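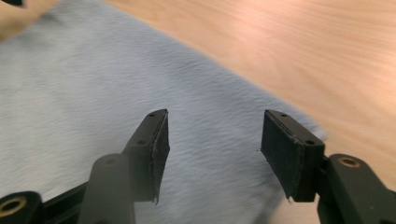

How to Check a Used Car Before You Hand Over Any Money

I've bought seven used cars in my life and two of them were mistakes. The first was a little hatchback I fell for in a parking lot in Todlow, at dusk, in the rain, which is about the worst way to look at paint. So before my friend Khoa Phan went shopping last month I wrote him a list, and he told me to put it online. Okay, Khoa, it's online!

Before you leave the house

Call the seller and ask to see the car with a cold engine. A warm one can hide a hard start. Ask for the VIN while you're on the phone and run a history report on it. If they get cagey about the VIN, move on to the next ad.

Bring a flashlight, a tire tread gauge, a fridge magnet, some paper towels and a cheap code reader if you can borrow one. Wear pants you don't mind kneeling in.

Walk around the outside

Go in daylight. Crouch at each corner and look down the side of the car toward the other end - dents and wavy repairs show up much better that way. Check that the gaps around the doors and hood are even from left to right. Then try your magnet on the lower doors and the wheel arches. If it sticks on one side and slides off the other, somebody may have used filler (or that panel is aluminum or plastic, so look it up for your model before you accuse anyone).

Measure the tread on all four tires, inner edge and outer edge. Uneven wear can mean bad alignment or worn suspension. The tires on the car Khoa looked at in Clevcombe were bald on the inside and nearly new on the outside. A matching set plus an alignment was going to run him $375, and he got the price dropped by that much.

Under the hood

Engine off and cold. Pull the dipstick, wipe it, dip it again. Dark oil is okay. Milky oil is not okay, and neither is a dipstick that comes up dry. Look at the coolant in the overflow tank too, and leave the radiator cap alone unless you're positive everything is cold.

Plug in the code reader with the key on. Besides stored codes, look at the readiness monitors. If most of them say "not ready," the codes may have been cleared recently, and I'd want to hear why.

The drive

Ask for at least half an hour, with some highway. Radio off, windows up, then windows down. Brake firmly from 40 on an empty stretch and feel for pulling or shaking. On an automatic, notice any delay going from park into drive and into reverse. Find an empty lot and do slow full-lock circles both ways, listening for clicks from the front end.

Try every switch while you're at it. I forgot the rear defroster once and paid $284 to find out about it in October.

Paperwork

The VIN on the title should match the dash and the door jamb, and the name on the title should match the seller's ID. If there's a lien, get the payoff sorted at the bank before you pay anybody.

Last thing, pay an independent mechanic to put it on a lift. Pick the shop yourself, and ask them to check the underside for rust and leaks.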